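Soft fingers or hard fingers for folding dark clothes with two arms?

Posted in Grippers and End Effectors

Rehema Nyaga

Hello all, and thank you in advance for reading, as I do tend to go on. I have two small arms on a rail, a plaid enclosure around them and a basket of black clothes, and I've been trying to settle on fingers before I record a proper run of folding in May. So far I've tried the Flirnari set, which are fairly rigid, and the Doluseck ones, which give a good deal more when they close.
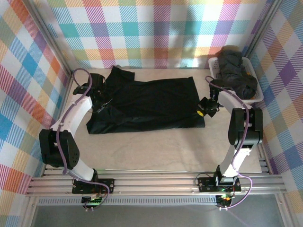

My trouble is picking up a single layer. The Flirnari fingers will pinch one layer nicely if I come in at exactly the right height, but if I'm a hair too low they push into the table and the arm faults. The Doluseck fingers forgive me for being low, bless them, but they nearly always bring up two layers, and then the sleeve comes along for the ride. I did 60 tries with each and they finished close enough that I couldn't pick a favourite.

The other half of my question is cameras. I've been leaning on the overhead view for everything and I'm starting to wonder whether the wrist views ought to be doing more of the work. Does anyone run both? And does the colour of the fingers matter at all, or am I fussing?

Bisetti

Welcome! You're not fussing. I spent most of last winter on this same question and I'd look at the cameras before you spend another cent on fingers.

Black cloth is hard going from overhead. All the folds sink into one dark patch and you can't tell a hem from a crease. A wrist camera gets in close enough to catch the edges, though you do have to watch your exposure.
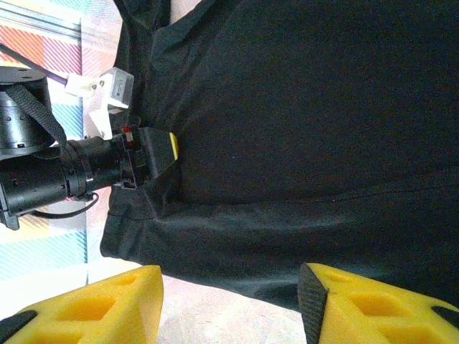
Finger colour matters more than people expect. If your fingers are black and the shirt is black, you'll lose the tips the moment they touch down. Yellow against dark fabric, like the pad pressed up to the cloth there, stays easy to find even when the rest of the gripper is melting into the garment. I wouldn't go back to dark tips for laundry, and it costs nothing if you're buying new ones anyway.

As for one layer or two, slow the close right down. I dropped mine to 16 per cent of full speed for the last bit of travel and the double pickups became much rarer. It makes for a dull afternoon — put the kettle on — but it's kinder to the motors as well. Try it with the Doluseck fingers first, as they already let you come in low. 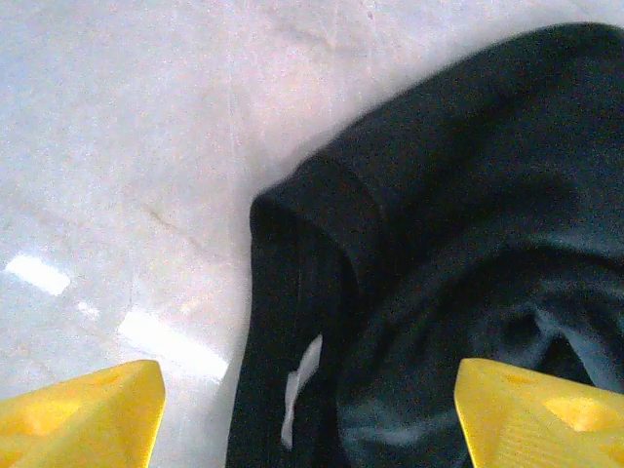

One more thing on the wrist view, and then I'll leave you be. Lock the white balance and exposure on both wrists to the same values. I left mine on auto for 135 recordings and the two sides drifted apart so badly that I ended up throwing the lot out and starting over on a Friday night, which my family has not forgotten. Keep your overhead camera too. The wrists are lovely for the grab and not much use for telling you whether the shirt is square.

Mussa

just get the rigid ones and put some foam or rubber tape on them. works fine

Rehema Nyaga

Thank you both, that's very generous. I've locked the cameras and slowed the close, and I'm going to give the tape a go on the Flirnari set over the weekend. I'd also like to sort out the two-handed part, where both arms take hold and pull the cloth level between them, as I suspect my controller is letting one side lag.

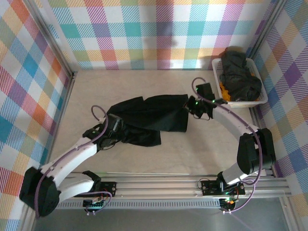 Both grippers holding the black garment, fixed-camera view.

If anyone has a favourite setting for keeping the two sides in step, I'd be glad to hear it. I have mine sharing one clock now but the right still seems to start a touch behind the left.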